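How a Play Gets Its Props

A prop is any object that an actor picks up or uses on stage. The word is short for "property." A letter, a lamp, a telephone and a sandwich can all be props. A sofa usually counts as part of the set, which is the scenery the actors move around in.

Work on props starts with the script. The person in charge is called the props master. At the Hovdale Playhouse this is Glenys Sowerby. She reads the play two times and writes down every object that is mentioned. For a mystery play last February, her list had 102 items on it.
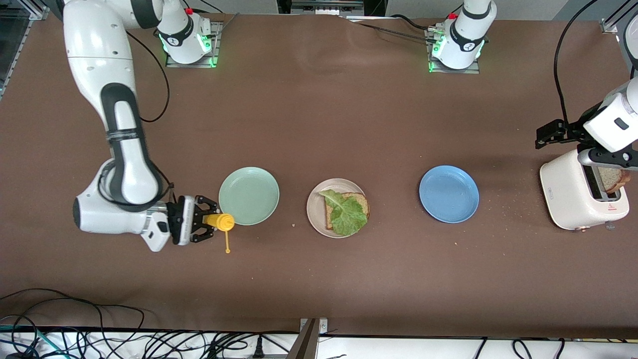
Each item on the list is then marked "find," "buy" or "make." Old telephones are often found in the theater's storeroom. Newspapers are usually made, so that the date on the front page matches the story.

Food is a special case. If an actor has to eat it, the food must be real, fresh and easy to swallow before the next line. If it only has to be seen, it can be made from foam and paint. Foam bread can be used for many shows, but it must be labeled so that it is not eaten by mistake.

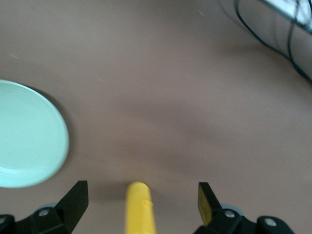 During the show, props wait on a prop table beside the stage, out of sight of the audience. The top is divided into boxes with tape, and each box has the name of one prop written in it. A smooth, plain tabletop in a dull pinkish-brown color suits this job, as white tape shows up well against it. An empty box means that a prop is missing or that an actor already has it.

The stage manager checks the table before the audience comes in and again at intermission. Actors have one rule to learn: do not touch a prop that is not yours.

After the last performance, the props are cleaned, packed and returned to the storeroom. Borrowed objects go back to their owners. The list is kept in case the play is put on again.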